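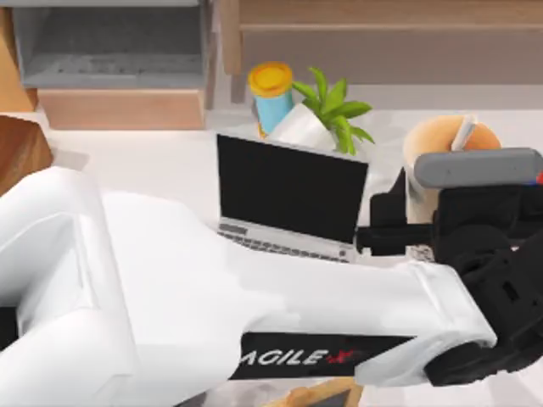 **Switching 7th grade science to the Wikach kits – anyone done it midyear?**

**pondscum_lab**
Ok quick because I have bus duty. Our district bought into the Wikach units for middle school and we're supposed to swap over after the first quarter. Not next year. After first quarter. I have 4 sections, one room, two sinks (one works).

Questions
- did you do the pacing guide as written or hack it up
- are the consumables enough for more than one section
- does anybody's admin let you skip the "wonder wall" thing

Currently halfway into ecosystems with my old stuff and it's going fine. Kids like it. Going fine is apparently not a reason.

---

**Mrs_Mitosis**
Did it two years ago, grade 6. Hack it up. The pacing guide assumes 60 minute periods and I have never in my life had a 60 minute period. Mine are 43 on a good day.

Consumables no. Box says it serves a class, and it does, one class, if nobody spills. Yeast was gone by third period.

---

**tall_beaker**
going to disagree a bit. We ran it as written the first year and the guide made more sense once we got to unit 3. Stuff that looks like filler in unit 1 (the sorting cards, the wonder wall) gets used again later. Teachers who cut it ended up reteaching it in January. I was one of the ones who cut it lol

So I'd say cut time, not lessons. Do the sorting cards in 10 min. They don't need 30.

---

**pondscum_lab**
Thats useful, thank you. Which ones get reused? If I have a list I can defend it to myself.

---

**tall_beaker**
off the top of my head – soil sort, the food web yarn one, and the graph with no labels. The graph one for sure. Leave the poster carousel out, never comes back.

---

**grade7orbust**
The poster carousel does come back!! It's the whole basis of the end of unit argument. Lesson 14 I think. Kids pull evidence off their posters.

---

**tall_beaker**
we must have different editions. mine has nothing like that in 14. 14 is the water filter

---

**Mrs_Mitosis**
There are two editions. Check the spine. Green is the older one and the numbering is off by a couple lessons after the middle. Our district sent us green teacher books and blue student books and it took until November for somebody to own up to it.

---

**pondscum_lab**
...I have green teacher and blue student. Checking the boxes now.

Yep.

---

**VarkportSci**
Varkport middle here, we went through the exact same mess. Email your rep and ask for the crosswalk, it's a PDF, two pages. They don't post it anywhere I could find. Took four days to get it.

On cost since nobody mentioned it. Refills for us came to 464 per teacher for the year, and that was with me buying vinegar and cups at the grocery store. Building total was 2,452 and our science line was set before anybody asked. Ask NOW who pays for refills. Get it in an email.

---

**pondscum_lab**
I was told "the kits are fully funded." I'm guessing that means the boxes.

---

**VarkportSci**
it means the boxes

---

**otter_homeroom**
Can I be the grump. I don't get switching mid unit for any curriculum, doesn't matter how good. Finish ecosystems with what you have, start Wikach at the natural break, tell them you're aligned. Nobody from downtown is coming in to check which food web you used. The kids lose two weeks to new notebooks and new routines every single time.

---

**Mrs_Mitosis**
Depends on the district. Ours absolutely came in. With a checklist.

---

**otter_homeroom**
Fine but did anything happen to the people who weren't on the right lesson?

---

**Mrs_Mitosis**
A meeting. So no, not really. But she's the one who has to sit in it.

---

**grade7orbust**
I'm with otter on finishing the unit, not on hiding it. Just ask. I told my principal in September I'd start two weeks behind everybody and she said ok and wrote it down. Took one minute.

Also for the consumables – we split ours by doing stations. One group does the live setup, everybody else does data from that setup, rotate next lab. Not perfect, some kids hate being the data group. But one box covered three sections.

---

**lurking_chem**
high school so ignore me if you want, but the Grigaitė notebook setup fixed the new-notebook problem for our 9th graders. Left side whatever the curriculum wants, right side stays the same all year. Swap programs and only half the page changes. Our feeder school does it too now and I can tell which kids had it.

---

**tall_beaker**
tried that, my 7th graders could not keep the sides straight to save thier lives. By October it was all one side. Might be a 9th grade thing

---

**lurking_chem**
could be. we stamp the pages. 200 pages of stamping in August, I put on a movie

---

**pondscum_lab**
Not stamping anything this late but I'll keep it for next year.

Is anyone using the Sanum probes with this? We have a class set of the temp ones, they'd be perfect for the compost lab and the guide only wants glass thermometers.

---

**VarkportSci**
yes and they work fine in the compost lab. Export is annoying. Have kids just read the number off and write it every 5 min, otherwise you lose the period to logins.

---

**grade7orbust**
Seconding the writing it down. Charge them the night before, all of them, even the ones that say full.

---

**pondscum_lab**
Ok so the plan is

1. ask for the crosswalk today
2. email about refills, with the word "consumables" in it
3. finish ecosystems, ask permission, start at the break
4. keep soil sort, yarn, weird graph. Carousel TBD until I know what edition I even have

Bus duty. Will post when the rep answers.

---

**otter_homeroom**
Put 3 before 1 imo. If she says no you want to know that first.

---

**pondscum_lab**
Asked in the hallway. She said "let me think about it." Crosswalk requested too, auto-reply says 3 to 5 business days.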